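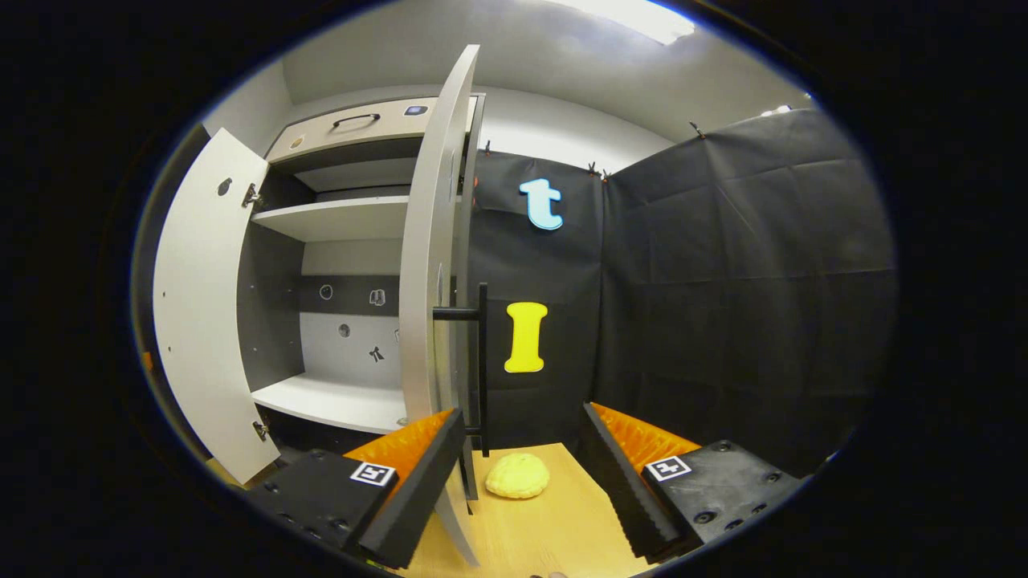
Sorting Out a Small White Cabinet, One Shelf at a Time

By Manee Saengthong

If you have a little cabinet with a drawer on top and a pair of doors below, you will know how quickly it turns into the place where everything goes to be forgotten. Mine did, and I have now sorted it out properly twice (the first time lasted until June, when my sister came to stay and we shoved everything back in any old how). What follows is the way I do it now. It takes me 53 minutes with the radio on, and a bit longer if I start reading old birthday cards.

What you will need

A table close by to put things on
A sponge and a bowl of warm water with a drop of washing-up liquid
Two dry cloths, old tea towels are lovely for this
Small stickers or labels
A bag for rubbish and another for the charity shop

Step 1. Open both doors as wide as they will go

Do this before anything else, and make sure there is room for them to swing. I spent years reaching round a half-open door and wondering why I never cleaned the corners! Then take everything out, all of it, and put it on the table. Keep the drawer shut for now. It is a separate job and you will only get distracted by the batteries.

Step 2. Wipe from the top down

Wet the sponge, then squeeze it until it stops dripping, as you don't want water sitting in the joins. Do the upper shelf first, then the lower one, then the back wall, and leave the insides of the doors until last. Go gently round the hinges and dry them straight away with a cloth. Handles that stand off from the door collect a surprising amount of grime behind them, so push a folded cloth through the gap and draw it up and down a few times.

Step 3. Let it air

Leave the doors open for 30 minutes. Have a cup of tea. I don't include this in my 53 minutes, which my sister says is cheating.

Step 4. Give each kind of thing a place

Go through the pile on the table and put like with like. Bags go with bags, round tins and tubs go together, and anything you can't name goes in the rubbish. Try your groups on the shelves before you settle on them, and leave some empty space, as a full shelf never stays tidy for long.

Step 5. Put stickers on the back wall

I got this idea from a friend and I am so pleased with it. Little picture stickers on the back of the cabinet, between the shelves, show at a glance what lives there, and children who can't read yet can help put things away. Press them on once the wall is completely dry. If you share the cabinet, let everybody choose a picture.

Step 6. Now the drawer

Tip it out, wipe it, and put back only what you have used this year. A sticker on the drawer front is handy too, placed beside the handle so your fingers don't rub it off.

Rinse the sponge well when you have finished and stand it somewhere airy to dry.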